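The Floor Is the Last Place to Look

The woman who turns over rooms at the Wallner, a guesthouse of modest size and immodest carpeting in Clilalville, would like it known that she does not judge. She says this twice before we sit down and once more when the coffee comes.

"People eat in bed," she says. "I eat in bed. I'm not going to stand there with a trash bag and feel superior."

She has been cleaning up after guests since leaving a job at a bakery, where the mess was at least made of flour. She asked that her name stay out of this, partly out of modesty and partly on account of a cousin who stayed there in December and left the bathroom in a condition she is still prepared to discuss at family dinners.

What does she do first when she opens a door? I had guessed windows. She looks at me with some pity.

"Bag first. You open the bag, you fold the rim down if it's a good bag, and you get it to stand up by itself. A bag that won't stand up is a bag you're going to be fighting all morning."

The guesthouse buys its bags from Wallia, a supplier two towns over, in boxes of 500, and she has opinions on them. The old ones were stiffer. The new ones cling to themselves, so that separating the two sides of the mouth takes a wet thumb and a certain amount of language. She has written to Wallia on the subject and received a coupon.

After the bag comes the floor, and here she becomes almost tender. Snack wrappers, in her experience, are the great constant of the traveling public. Executives drop them. Grandmothers drop them. They fall between the bed and the sofa, a strip of carpet she calls "the valley," and there they stay, because a person lying down believes that anything below mattress height has left the building.

"Every room's got a valley," she says. "You put two soft things near each other and everything rolls into the middle."

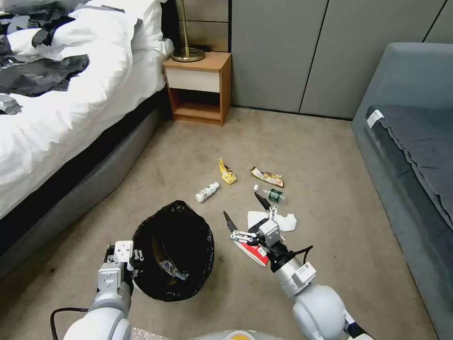
Akik, who has the rooms on the floor below, disagrees about the order of things and says the bed ought to be stripped before anyone so much as looks at the carpet, as half of what's on the floor came out of the covers and the other half is about to.

This is an old argument. My host waves a spoon at it.

"Then you're walking on chips with your arms full of sheets," she says. "Go ahead. Grind them in. See how the vacuum likes it."

She does allow that the duvet has to be checked. A rumpled white duvet can hide nearly anything, and over the years hers have given up a phone charger, a paperback, one tap shoe and a slice of pizza that had been folded, she thinks, with some care. Dark plastic she can spot from the door. It's the clear stuff that gets by her, the little windows off sandwich boxes, which she has found with her bare hand and once with her cheek.

I ask whether wrappers are worse than bottles.

"Bottles are honest. You pick up a bottle, it's picked up. A wrapper weighs nothing, so you toss it at the bag and it goes somewhere else. You have to put it in. I mean put your hand in there and let go." She demonstrates with a sugar packet and my empty cup. The sugar packet goes in. She seems pleased.

Her full routine for an ordinary room takes up to 10 minutes before the linens even come into it: trash, then surfaces, then a look under the cushions. The cushions she saves for when she's in a good mood. Sofas in rental rooms, she says, are basically savings accounts for crumbs, and the kind with a loose throw on the seat are worse, as guests take the throw for an invitation to tuck things underneath.

Nightstands get high marks if they have an open shelf, where a forgotten thing sits out in plain sight. Drawers she opens with her face turned slightly away. She won't say why, only that it was one drawer, in room 4, and that the guest was very polite about it on the phone.

Does she keep her own place this neat? There is a pause while she looks for the waiter.

"I've got a chair," she says finally. "Everybody's got a chair. Clothes go on it. We don't need to put that in."

She has one request for the people who stay at the Wallner, and it's a small one. Nobody has to make the bed or fold the towels into anything, least of all a swan. If there are wrappers, she'd like them left in a pile. She doesn't mind where. She once found a heap of them in the exact center of a bedspread, with 2 dollars on top, and she still talks about that guest the way other people talk about a good dentist.

Checkout is at eleven. She says most of them leave at eleven twenty.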